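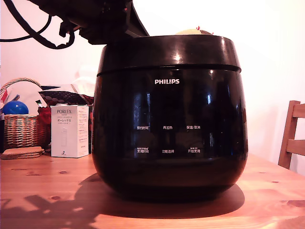
Simin Rezaei asked after the last issue why we keep collecting more examples of the same few jobs, when a person would have the idea after two. The answer is mostly that a person arrives already knowing what a lid is. The model has to get that from the recordings, and if every recording has the lid in the same place, it learns the place and very little about the lid.

So the current round, which we are calling Motmont, is built on household objects and on variety within each job. The lid set is the larger part of it. An episode counts as one attempt from start to finish, with the camera views, the arm positions and a written line saying what was asked for. The target was 134 usable episodes before training, and we have them.

A few rules changed during the round:

- Operators now leave the other things on the table alone between takes unless the sheet says to move them. In the previous round people tidied up as they went, and the model did badly at the first table with a basket on it.
- Shiny surfaces stay in. We used to pick matt objects because the depth readings were cleaner, but kitchens are full of gloss black and the model will have to cope with it.
- The written line names the object and the end state and leaves out the method. "Open the rice cooker" is fine. "Press the catch and let go" is not.
- Open and closed are each labelled by hand at the start and end of an episode. The automatic check was confused by reflections and has been switched off for now. 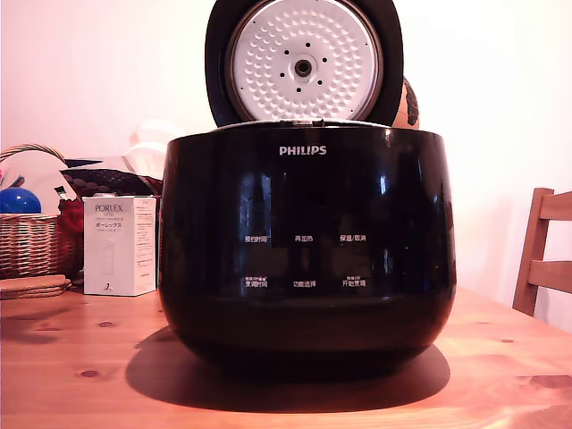 ## Goggles and other awkward shapes

The second part of Motmont is smaller, with 25 episodes, and covers objects that have no obvious place to hold them. Ski goggles are the hardest of these so far. The lens is wide and mirrored, the rim curves, and a grip that suits one angle is poor at another. Operators may choose their own grip, and we ask them to choose a different one if they have used the same one twice running.

Failed attempts are kept in this part. They go in a separate folder, marked with the moment the operator thinks it went wrong. Vasylenko's training code can use them as negative examples, though we haven't decided how heavily to weight them. Please don't delete a bad take or record over it. If the recording itself is faulty, for instance a missing view or a gap in the arm log, write "faulty" on the sheet and carry on with the next number.

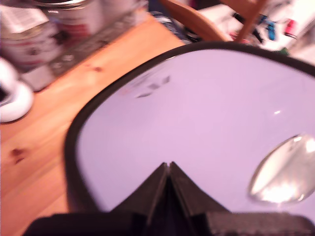
## What happens next

Both parts go through the Tident viewer for a second look before anything is trained. Each episode needs 2 sign-offs, one for the labels and one for the timing. The second reader should not be the person who operated the arm.

The first training run is planned for October. We will hold back one table layout completely and test on that, as well as on the layouts the model has seen. Results from both will be in the newsletter, listed separately.

Suggestions for objects can be left on the Rusari list. Things that open, fold or bend are the most use at the moment.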